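Nelby remix EP, anyone heard the whole thing yet?

farance_dubs
October 20, 2025
So the Plokov remixes of Nelby are finally up and I've had them on all morning. The Said El Khatib version is the one for me, he takes the vocal way down and lets that bass line just roll (my neighbors know every note by now, sorry). I was playing it in the bedroom first, on the small speaker,
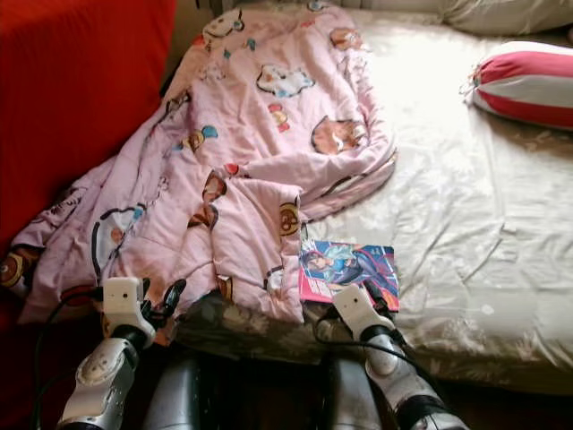 and even on that thing the low end came through great. Seven minutes long and I wanted more!

tapehiss560
Gotta disagree. Seven minutes is two too many. The original worked because it was short and a bit rough. Dalia Ait Brahim's mix keeps the hand drums up front and I think it's the only one that gets the song.

farance_dubs
Dalia's is good, I'll give you that, but the drums are so loud I lose the singing. Tried it again in the other corner with the speaker up high
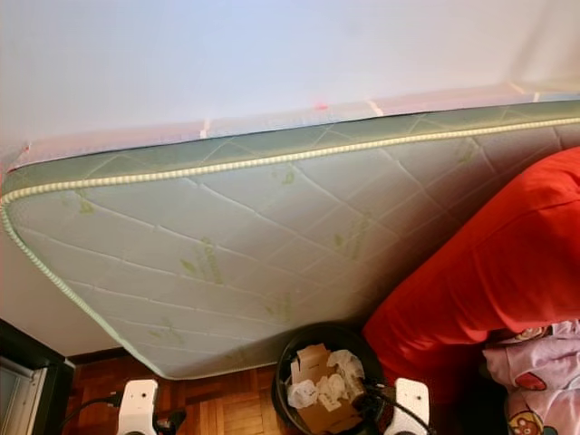
and same problem, the chorus just gets buried. Maybe the vinyl is cut better? They only pressed 500.

lowendlou
I have number 281 :) The vinyl is warmer but the drums are still way up. I like it like that.

tapehiss560
See, Lou gets it.

farance_dubs
Fine, outvoted. Is the January pressing the same master or a new one?

lowendlou
Same one as far as I know. I'll ask at the shop.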